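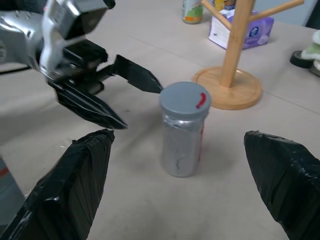
**Working next to the arms: bench tips**

- Leave screw lids a half turn loose at shift change. The arms handle the jars now; Zoia Ivanyshyn's crew checks seals and refills.
- Replace finger tape when it lifts at the seam. Log it.
- Keep spare rolls and mugs off the jar area – the stop count fell from 95 to 14 in January.
- Wipe the board dry before restart.
- Operators no longer cap by hand, so rotate the checking post every two hours.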